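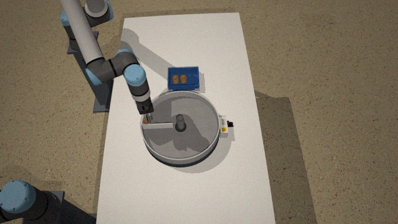 郗承岳

书后索引编制 第二讲讲义
款目、参照与出处

一、本讲范围

第一讲讨论了索引与目次的分工，以及编制者在接受任务之前应当向出版方确认的事项。本讲进入编制工作本身，依次说明标目的选取、副标目的设置、参照的种类、出处的著录以及排序，最后谈校样阶段的核对。人名标目中涉及的少数民族姓名、外国姓名与历史人物别号问题较多，留待下一讲单独处理，本讲只在必要处提及。

本讲的例子大多取自马勒姆斯特德（Malemstead）地方志的索引。该书由哈德古（Hadgu）出版社出版，正文795页，图版与附录另计，索引收主标目1,091条。选用此书，主要考虑到地方志的内容驳杂，同一事物在不同篇章中反复出现，名称前后又不一致，索引编制中常见的困难在其中几乎都能遇到。课前已将该书的水利、物产、桥梁三篇连同索引样页发给各位，请对照阅读。

本讲义中的“标目”指款目开头用于检索的词或词组，“副标目”指从属于标目、用于限定或细分的词语，“出处”指标目之后所列的页码或其他定位标识。各家教材用语略有出入，有的称“出处”为“地址”，有的称“副标目”为“子标目”，考核时使用任何一种均可，但同一份作业内部应当统一。

二、什么内容应当进入索引

初学者最常提出的问题是：一页之中究竟应当标引多少内容。这个问题没有统一答案。密度取决于书的性质、读者的需要和出版方给定的篇幅。学术专著的读者往往带着明确的概念来查，通俗读物的读者则多半只记得某个人、某个地点或某件事。地方志介于两者之间，查阅者中既有从事专门研究的人，也有寻找本村本族资料的居民，因此专名应当从宽，概念应当从严。

判断某处文字是否应当标引，可以设想一位读者依照索引的指引翻到该页，他能否得到关于该标目的实质内容。如果该页仅仅顺带提到一个名称，没有提供任何可用的信息，一般不予标引。例如桥梁篇中有一句：“石料由斯科斯卡河（Skosska）上游运来，与修筑北门所用相同。”此处对北门并无论述，若在“北门”之下列出此页，读者翻检之后难免失望。但对于研究石料来源的人，这句话却有价值，因此在“石料”之下设副标目“来源”，并将此页列入，是恰当的处理。

同一句话对一个标目无用，对另一个标目有用，这种情况十分普遍。编制者在通读时不宜只盯住专名，应当随时问自己：这一段在讲什么，作者用了什么词，读者又会用什么词来找。后两者经常不同。作者写“河工”，今天的读者可能去查“水利工程”；作者写“义仓”，读者可能去查“粮食储备”。标目的用词原则上以书中用语为准，读者可能使用的其他用语则通过参照加以引导，详见第四节。

序言、凡例、注释、附录和图版是否标引，应当事先约定。一般而言，序言中交代成书经过的部分不必标引，但若序言中含有对正文有所补充的论述，则应视同正文。注释中纯粹的文献出处不标引，带有论述性质的注释应予标引，并在出处后加“注”字以示区别。附录中的表格，如正文已有讨论，通常只对表格整体设一个出处；如正文未曾涉及，则要视表格内容逐项考虑。本书附录收有历代渡口表，表中的渡口名称有相当一部分不见于正文，编制者最终将其全部列入索引，增加了篇幅，但便利了使用。

至于书名页、版权页、目次、插图目录和参考文献，按照惯例不予标引。曾有作业将参考文献中的书名逐一编入主题索引，这是对索引功能的误解。如果出版方确有需要，可以另编引用文献索引，与主题索引分列。

三、标目与副标目

标目应当简短、具体，以名词或名词性词组为主。读者查索引时，脑中浮现的通常是一个名称，不会是一句话。因此“关于修筑堤坝的若干争议”不宜作为标目，应改为“堤坝”，其下设副标目“争议”。形容词一般不单独充当标目。“古代的”“重要的”“地方性的”之类修饰语，除非构成固定名称的一部分，均应删去。

中文标目没有单复数问题，但有繁简、异体与全称简称的问题。本课程的要求如下：书用简体排印的，标目一律用简体；书中因引用古籍而保留繁体或异体字的，标目仍用简体，必要时在标目后用圆括号注出原字形。机构名称以书中首次出现的全称立目，简称作参照。若书中自始至终只使用简称，可以简称立目，不必另行考证全称，但应在工作记录中注明。

同名异物的情形，须在标目之后加限定词，用圆括号括起。本书中“东塘”既是水塘，又是村落，两者在正文中都有较多论述，故立为“东塘（村落）”与“东塘（水塘）”。限定词的作用在于区别，不在于解释，所以只在确有混淆可能时使用。有的作业为每个地名都加上“（地名）”二字，既占篇幅，又使读者误以为另有同名的其他事物。

副标目的设置是索引质量的重要标志。一个标目之后若连续排列一长串没有区分的页码，读者只能逐页翻检，索引便失去了大半意义。通常的做法是，当同一标目的出处较多时，即应考虑用副标目加以分解。具体以几处为限，各出版社规定不一，哈德古出版社的体例要求编制者自行掌握，只规定不得出现整行无区分的页码。

副标目的措辞应当使读者能够看出它与主标目的关系。例如“盐”之下设“运输”“税收”“晒制”，关系一望而知。若设“商人”，则可能理解为盐商，也可能理解为商人对盐的看法，含义含混，应写作“经营者”或另立主标目“盐商”。英文索引常借助介词来表明这种关系，中文没有相应的手段，因而更要注意选词。

副标目不宜层层嵌套。一般图书的索引以主、副两级为度。确有需要时，可以使用第三级，但须事先征得出版方同意，并确认版式能够容纳。遇到层级过多的情况，较为稳妥的办法是将其中一个副标目提升为主标目，再用参照把两者联系起来。例如“水利”之下若要容纳堤、渠、闸、塘各项的修筑、管理和经费，势必臃肿，不如令“堤坝”“水渠”等各自立目，在“水利”之下仅保留总论性质的出处，并注“参见”各目。

标目之间的粗细程度应当大致均衡。有的编制者对自己熟悉的部分标引很细，对陌生的部分则一笔带过，成稿后轻重失当。通读全书之后再动手标引，有助于避免这一毛病。第一遍通读时不必记录，只需了解全书的结构、作者的重点以及术语使用的习惯。如果工期紧张，至少也应将导言、各篇的首尾和结语读完。

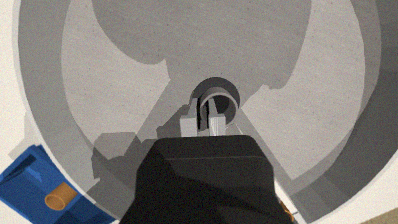

均衡并不意味着每一篇的标目数量相等。物产篇列举的品种繁多，每一品种只有寥寥数语，标目自然密集；建置沿革篇叙事连贯，同一机构贯穿始终，标目就较为稀疏。这里所说的均衡，是就标引的标准而言：同样分量的论述，无论出现在哪一篇，都应当得到同样的对待。编制者在完成全稿之后，可以任取前部与后部各一页，重新标引一遍，再与成稿比较。如果两处的出入方向一致，说明标准大体稳定；如果前部偏多而后部偏少，多半是工作后期疲劳所致，应当补读。

四、参照

参照分为“见”与“参见”两种，其功能不同，不得混用。

“见”参照由不用作标目的词语指向正式标目，用于同义词、简称与全称、旧名与今名、俗称与学名之间。使用“见”参照的词语之后不列页码。例如：

河工 见 水利
义仓（俗称） 见 社仓
北关渡 见 上渡口

“参见”参照用于两个都已立目且都列有出处的标目之间，提示读者在查完此处之后，另一处还有相关内容。例如：

石料 参见 采石；桥梁
渡口 参见 航运；桥梁

设置参照时应当遵守以下各项规定。

第一，参照所指向的标目必须存在，且措辞必须完全一致。由“河工”指向“水利”，而正式标目却写作“水利工程”，读者虽然未必找不到，但这种疏漏足以使人怀疑整份索引的可靠程度。

第二，不得形成循环。甲见乙，乙又见甲，两处均无页码，读者一无所获。此类错误多发生在编制者中途更改了标目用词、却未同步修改参照的时候。

第三，“见”参照应当一步到位。由甲见乙，由乙见丙，读者须翻检三次，应改为甲直接见丙。

第四，如果标目的出处很少，采用“见”参照未必节省篇幅，此时可以在两个标目之下都列出页码，即所谓双重标引。双重标引必须完整，两处的页码应当完全相同。倘若一处有而另一处缺，读者便会因为查了不同的词而得到不同的结果，这是索引中较为严重的缺陷。需要设副标目的标目，不宜采用双重标引。

第五，“参见”的设置应当有节制。凡是略有关联便加以参见，会令读者不胜其烦。判断的标准是：读者查完此目之后，是否有充分的理由继续查另一目。上下位概念之间，通常由上位指向下位；由下位指回上位，只有在上位标目之下确有总论性文字时才有意义。

旧名与今名的处理在地方志中尤为棘手。同一地点在不同时期有不同名称，作者叙述某一时期的史事时沿用当时的名称，本无不妥，但索引必须将其归并。归并以何者为准，可以有两种选择：其一，以书中最晚使用的名称为准；其二，以书中使用最多的名称为准。本书采取前者，并在索引凡例中作了说明。两种选择各有道理，要紧的是全书一贯，并且把选择告诉读者。

如果旧名与今名所指的范围并不完全重合，例如旧镇的辖境大于今镇，则不应简单归并，应当各自立目，用“参见”联系。编制者未必具备作出这一判断所需的专门知识，遇有疑问应向作者或责任编辑提出书面询问。询问时应列明页码、原文及拟定的处理方案，便于对方迅速答复。只写“此处如何处理”，往往要往返数次。

五、出处的著录

出处最常见的形式是页码。论述连续跨越数页的，著录起讫页码，中间用连接号；分散在相邻各页而并不连续的，应当逐页著录，用逗号隔开。这两种情况在索引中的含义不同，前者表示连续论述，后者表示各页分别提及。编制者不得为求简便而将相邻的单页合并为起讫页。

英文图书旧时常用“f.”或“ff.”表示以下一页或以下数页，“passim”表示散见各处。这些写法模糊了论述的范围，现行体例大多不再采用。中文的“以下”“等页”同样应当避免。

起讫页码在本课程中一律写全，不作省略。英文体例中有省略重复数位的做法，各家规则不同，容易出错，且中文读者不习惯。

主要论述所在的页码可以用黑体标出，图版页码可以用斜体或加“图”字标出，但必须在索引开头加以说明。说明文字应当简短，置于第一个标目之前。曾见过一份索引使用了黑体、斜体、星号和方括号，说明文字占去半栏，读者恐怕很难记住各种符号的含义。一般情况下，两种字体足以应付。

出处不限于页码。法规汇编可以用条款号，词典可以用词条，配有段落编号的著作可以用段号。以段号为出处有一个明显的好处：改版重排时，只要段落编号不变，索引便不必重编。缺点是版面上多了编号，部分读者认为有碍阅读。电子版图书可以将出处设为链接，但链接所指向的位置仍须由编制者确定，软件只能根据词形查找，不能判断该处是否有实质论述。

关于软件，本课程的上机练习使用德罗德克斯（Drodex）。该软件可以自动排序、检查参照是否有落空、合并重复标目，并按照设定的版式输出。应当明确，软件所完成的都是机械性的整理工作，选择标目、设置副标目和判断出处仍由编制者承担。软件附带的“自动提取”功能依据词频生成候选词表，练习中不得直接使用该词表作为标目，违者作业退回。

录入时应注意保存中间版本。每完成一篇即另存一份，文件名注明篇名与版次。软件中的批量替换操作不能逐条撤销，执行之前须先备份。若以表格形式录入，标目、副标目、出处和参照应各占一列，不得将几项内容混写在同一单元格内，以免导入时错位。

六、排序

中文索引的排序方法主要有音序法、笔画法和四角号码法，目前出版物以汉语拼音音序为主，部分古籍索引兼附笔画检字表。音序法规定：先比较首字的读音，音节相同者比较声调，声调相同者比较笔画数，笔画数相同者比较起笔笔形；首字完全相同者，再依次比较第二字，以下类推。

这里有两种容易混淆的做法。一种是逐字比较，首字相同的标目集中在一起，之后才比较第二字；另一种是将整个标目的拼音连写，逐个字母比较，不论汉字是否相同。按后一种做法，首字不同而读音相近的标目会交错排列，使用中文的读者很难适应。本课程规定采用逐字比较。德罗德克斯的默认设置为字母比较，练习之前须在排序选项中改正。

多音字按照其在标目中的实际读音排列。地名中的多音字应以当地读音为准，若与通行读音不同，应设参照或在凡例中说明。例如“堡”字，在不同地名中有三种读法，软件只会给出其中一种，必须人工核对。姓氏中的多音字也须逐一检查，“单”“解”“仇”“查”等字在自动排序中出错的比例相当高。

以阿拉伯数字或外文字母开头的标目，集中排在汉字标目之前或之后均可，但须在凡例中注明。标目中的标点、书名号、引号在排序时忽略不计。圆括号中的限定词，仅在标目其余部分完全相同时才参与比较。

副标目的排序有音序、时序和页码顺序几种选择。以人物传记为主的图书，副标目按时序排列可以反映生平脉络；一般图书仍以音序为宜，便于查检。页码顺序对编制者最为省事，对读者则帮助有限，除非副标目很少，否则不建议采用。同一份索引中，如果部分标目之下采用时序，其余采用音序，应当有清楚的理由，并告知读者。
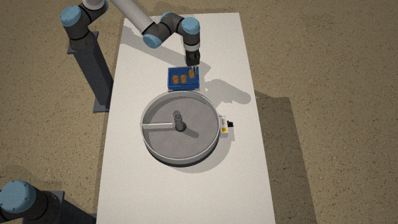
一位选课者在课后意见中写道，既然电子版可以全文检索，读者输入一个词便能得到全部结果，排序规则定得如此细密是否还有必要，编制者的精力是否应当转向别处。意见还提到，自己平时查阅资料已经很少翻到书后，遇到纸本才不得不用索引，而多数索引又编得过于简略，用过几次便不再信任。

上述意见涉及索引与全文检索的关系，有必要在此作一答复。全文检索查找的是字形，索引指向的是内容。检索“桥”字，可以得到书中所有含有该字的句子，其中包括姓桥的人、以桥为名的村庄和引文中的比喻；而作者用“跨河之工”指称桥梁的段落，却不在结果之中。索引事先经过筛选与归并，读者拿到的是经过判断的结果。两者的用途有别，在电子版中可以并存。

排序规则之所以需要细密，原因在于纸本读者凭借预期来翻检。一个标目如果不在读者预期的位置，对他来说便等于没有收录。至于索引过于简略的问题，意见所言属实，其成因多在于出版环节留给索引的时间和篇幅不足，第一讲已经谈到，编制者应当在接受任务之前就此与出版方交涉。

七、篇幅的控制

出版方往往在排版临近结束时才能确定留给索引的页数。编制者提交初稿时，应当同时说明可以压缩的余地。压缩的次序建议如下：先合并内容相近的副标目；再将出处很少的标目由双重标引改为“见”参照，或者反之，以较省行数者为准；然后删去论述最为单薄的出处；最后才考虑删减主标目。

不得采用截去尾部、删除某一类标目或随意取消参照等办法。有一种看法认为参照不含页码，删去无碍，这是不正确的。对于使用不同词汇的读者，参照是进入索引的唯一入口。

马勒姆斯特德地方志的索引初稿送出之后，出版社提出压缩要求。编制者原拟将主标目压缩到约800条，后经协商，改用较小字号并增加一栏，最终保留了1,091条。这一结果有赖于版式上的调整，各位在实际工作中未必都能遇到这样的条件，但应当知道字号、行距、栏数和悬行方式都是可以商议的。悬行方式尤其值得注意：副标目逐行排列，层次清楚，但占用篇幅较多；副标目接排，节省篇幅，但查检较慢。对于副标目较多的索引，接排会使一个款目成为密集的一整段，除非篇幅极为紧张，不宜采用。

跨栏、跨页的款目，应在续栏开头重复主标目并加“（续）”字。这项工作一般由排版人员完成，编制者在看校样时须检查有无遗漏。

八、校样阶段的核对

索引应当依据页码已经确定的校样编制。如果出版方要求提前开始，可以先依据未定稿选定标目，待页码确定后再填入出处。此时须特别留意改样引起的页码变动。正文每有增删，都可能使后续各页的内容前移或后移，编制者应当要求出版方提供改动清单，不可只凭印象修正。

核对分为以下几个步骤，顺序不宜颠倒。

甲、核对标目。通读全部主标目，检查有无同义重复、措辞不一、错字和限定词遗漏。此时不看页码。

乙、核对参照。逐条查验参照所指的标目是否存在，措辞是否一致。可以借助软件的检查功能，但软件无法发现“参见”参照中方向不当的问题，仍须人工通读一遍。

丙、抽查出处。在索引的不同部位抽取若干标目，逐一翻到所列页码，查看该页是否确有相应内容。抽查中若发现错误，应当判断其性质。偶然的录入错误，改正即可；如果错误集中于某一篇，很可能是该篇页码整体移动所致，必须全部重核。

丁、反向核对。在正文中任取数页，列出自己认为应当标引的内容，再到索引中查找。这一步骤可以发现遗漏，而正向抽查只能发现差错。许多编制者省略此步，其结果是索引中已有的条目大体准确，重要的内容却可能根本没有收录。

戊、核对排序与版式。检查音序、字体、标点、悬行和续栏。中文索引中逗号与顿号的使用常有混乱，本课程规定页码之间用逗号，同一参照所指的多个标目之间用分号。

核对工作最好与编制工作间隔一段时间进行。条件允许时，应请未参与编制的人完成反向核对。编制者对自己的用词过于熟悉，往往下意识地到自己设立的标目之下去找，因而察觉不到读者可能遇到的障碍。

校样退回时，应当附上工作说明一份，写明标引的范围、归并名称的原则、未能解决的疑问以及所作的特殊处理。该说明由出版社存档，供日后修订再版时参考。地方志每隔若干年续修一次，续修时的索引如能沿用前编的标目体系，对于需要前后对照的读者十分有利，而没有工作说明，后来的编制者很难弄清前人取舍的依据。
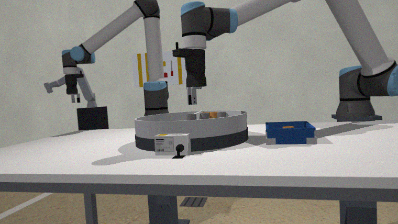 图4 白色桌面后方的两台机械臂，夹爪朝下

九、本讲作业

请以课前发放的水利篇为对象，编制一份完整的主题索引，要求如下。

标目、副标目以两级为限，排序采用逐字音序，副标目逐行排列。索引开头附凡例，说明标引范围、符号含义与排序方法。至少应当包含“见”与“参见”两种参照，且每条参照均须有实际需要，不得为满足要求而设置。

水利篇中有一段叙述上渡口一带的堤防争讼，前后使用了数种不同的名称指称同一段堤岸，请在工作说明中写明如何归并以及理由。该段文字所涉及的诉讼双方是否应当立目，可自行决定，但须作出解释。

作业以纸本与电子文件2种形式提交，纸本须双面打印，电子文件须为德罗德克斯的导出格式，并附未经排序的原始录入表。提交截止时间为下次上课前的星期三中午，逾期者按课程章程处理。使用其他软件或以卡片方式完成者，应事先向教学办公室说明，卡片须按音序装盒，与凡例一并送交。

评阅时主要考察标目的选取是否恰当、参照是否有效、出处是否准确。版式上的小疵酌情扣分，参照落空与循环参照则每出现一处均予扣分。评阅意见写在纸本上，随下一讲讲义一并发还。

十、阅读提示

下一讲讨论人名索引。请预先阅读马勒姆斯特德地方志的人物篇与艺文篇，留意同一人物以姓名、字号、官衔、籍贯等不同方式出现的情形，并试作一份对照表，课上使用，不必提交。艺文篇中收录的诗文作者有一部分仅署别号，能够在人物篇中找到对应者的，请在表中注出页码；不能确定的，留出空格，不要推测。

人物篇的校样与正式出版的版本在末尾数页略有出入，课上以正式版本为准。教学办公室备有阅览用书，仅供室内使用。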